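Home | Posts | Notes | About | Contact

Moving the planner off the control loop

I spent most of this month on one problem: two arms on one table, one process doing everything. It worked until I added the second wrist camera. After that the control loop started missing its deadline every few seconds, and the right arm would stop with a following error.

The old layout was simple. One program read the cameras, ran detection, planned a path for each arm and sent joint targets. I wrote it that way in April to get something moving, and I knew I would have to take it apart later. The joint targets need to go out at 100 Hz. Planning takes as long as it takes. If you put those two in the same thread you get what I got.

So now there are three processes. The first one only talks to the arms. It holds a short buffer of joint targets and plays them out on a timer. If the buffer runs dry it slows both arms down on a ramp and holds. The second one plans. The third one does perception and publishes a list of objects with poses and a time stamp. They pass messages through shared memory using Rulto, a small library I had already used on another job. I had to patch it to get the time stamps to survive a restart, but otherwise it has been fine.

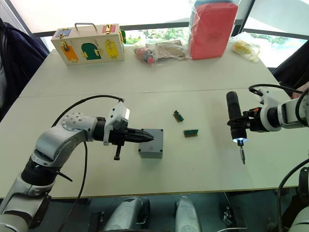 The harder part was deciding who owns the space in the middle of the table. Both arms can reach it. My first try was a plain lock: whoever wants the middle takes it, and the other arm waits outside. This is safe and very slow. The left arm would close on a part and the right arm would sit there with the screwdriver until the left one had backed all the way out, even when the job needed both of them in there together.

What I have now is a reservation by volume and time. Each planned path is turned into a set of boxes, and each box has a start and an end time. The planner for the second arm treats those boxes as obstacles, but only for the times they are taken. For steps where the arms have to work on the same part, I mark the step as shared and the boxes around the gripper fingers and the driver bit are left out of the check. The wrists and forearms are still checked. I capped the search at 2000 nodes. If it doesn't find a path by then it waits for the next update and tries again.

There was one bug in this that cost me two days. The boxes were stamped with the planner's clock and checked against the clock of the arm process. These were 96 ms apart after a restart. That is enough to let a forearm clip a box it should have gone around. It never hit anything, but I saw it in the log replay and couldn't explain it for a long time. Everything uses one clock now.

Perception is the weakest of the three at the moment. Large gray things on a white table are easy. Small parts that touch each other are not. A wall plug with a screw in it, lying on cardboard, comes back as one object or as three, and it changes from one update to the next. The pose of the long axis also flips end for end, so the planner sees the grasp target turn around by itself and throws away a good path.
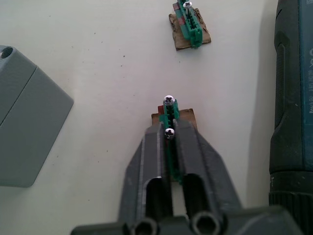 Last changed: Jun 24, 2018

I fixed the flipping in the tracker. A new pose is compared with the last one both ways around, and the nearer one wins unless the detector is very sure. The merging and splitting is not fixed. For now I ask the wrist camera for a second look once the gripper is close, and only use that result for the final approach. The fingers block part of the view, so I mask them out using the joint state and the gripper model. The mask needs to be bigger than you would think.

Maarten Willems suggested I try the Bodnár grasp scorer in place of my own. I have it building but have not run it on the arms. It wants a dense point cloud and mine has holes in it wherever there is shiny metal.

Still to do:
- write the buffer state to the log
- make the ramp time a setting
- clean up the config files, there are 23 of them now

Comments (3)

pkl
Did you look at putting the arm process on its own core? I had the same missed deadlines and that got rid of most of them.

Author
Yes, it has its own core now. It helped, but the single thread was the main thing.

dunmore_r
How do you handle a reservation when an arm is running late? We just stretch the end times and replan, but it gets messy.

Related posts
Notes on the Flekau calibration tool
Replaying logs without the hardware
Trusedau driver, part two
Why I stopped using one big config file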